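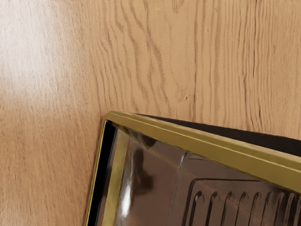
Ticket 873, Fleston line, break room trainer. Opened in March by the afternoon shift at Ternstead.

Hello all, and thank you for being so patient with us! The clearing-up task still stalls when the arm goes for cups that stand close together. We rehearse everything in the simulator first, and I did wonder about the tray with the gold rim, as its dark inside is so shiny, but hiding it changed nothing. Same stall, 3 runs out of 40.
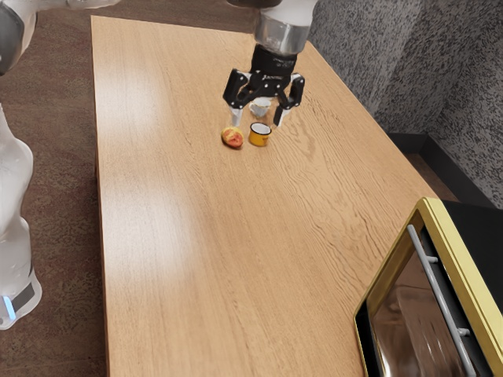
Skemside suggested a slower approach, and we're down to 2 stalls now, which cheered everyone up. The folks who used to clear between shifts now spend that time checking runs, and they'd like (quite fairly, I think) a say in when the arm gets paused. Could Říha add a pause button to their screen?

Status: open, waiting on Říha. I'll rerun the set after lunch and add the log to this ticket.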